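Section 4. Installing the Processor

Applies to Wunel service stations. Revised Aug 8, 2024.

CAUTION: Disconnect power before opening the case.

1. Lay the tower on its side and remove the side panel.
2. Release the load lever and open the load plate. 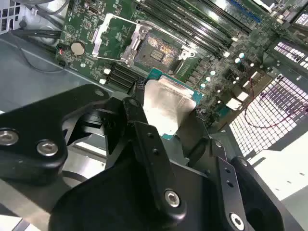 Contact pins bend easily and cannot be repaired on site. Do not touch them or wipe them with a cloth. Keep the processor level when lowering it, with the silver heat spreader facing up and the socket fully open.

3. Seat the processor without pressing. Close the plate and lever.

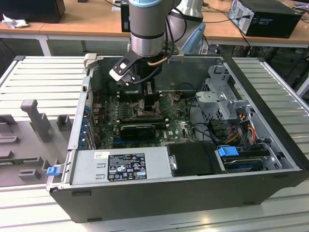 Figure 4-2. Open tower on the slatted work surface, drive cage at right.

4. Check that no cable lies across the socket.

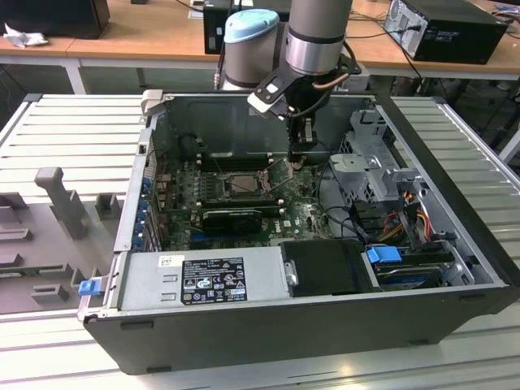 Figure 4-3. Memory slots on both sides of the CPU socket.

NOTE: Record damaged sockets on Form 951.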